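3.2 Walls, tabletop and the green panels

I'll admit I spent more of November on wallpaper than on anything else in the Flelton study. Sushil Uniyal wanted plain walls. I wanted a pattern, something like the spare bedroom at my aunt's place, and I won (sorry, Sushil!). We closed in three sides of the table with pale cream covering printed with small orange-pink diamonds and flowers, and kept the gray marble-look top we already had.

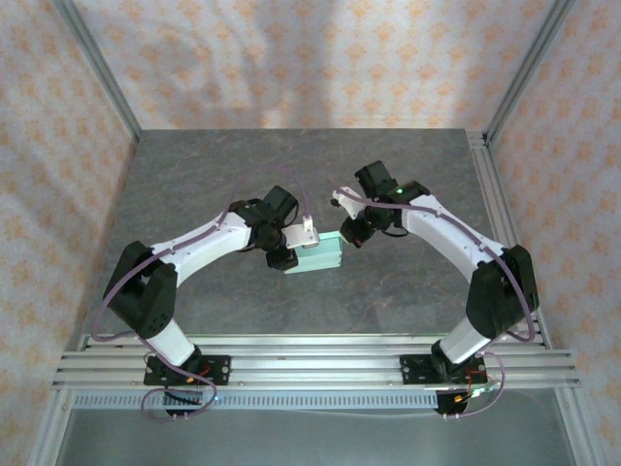 Does a patterned wall make it harder to judge where the tabletop ends? Only a little in our case, as the top is mostly gray and the back edge is straight, so people found the line fast.

The folds bothered me more. Fabric and paper both sag, and you get soft shadows that read as part of the print. Gert Steyn went through all 1,303 of our notes and flagged 45 where a rater had written "stain" or "crease" for what was just a shadow. We left those in.

Then there's the pale green, which everybody on our team had an opinion about. I called it frosted glass, Gert said plastic, and we argued over it for most of a lunch. Five of our nine raters went with glass, so I felt pretty good about that!

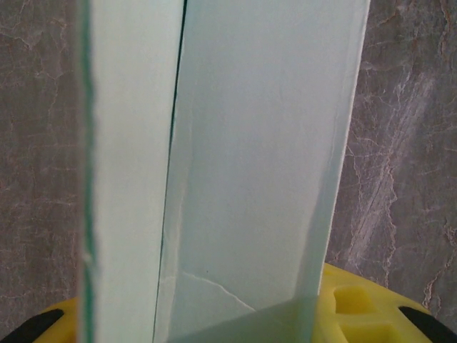

Figure 2. Two pale green panels, upright, with a narrow dark gap between them.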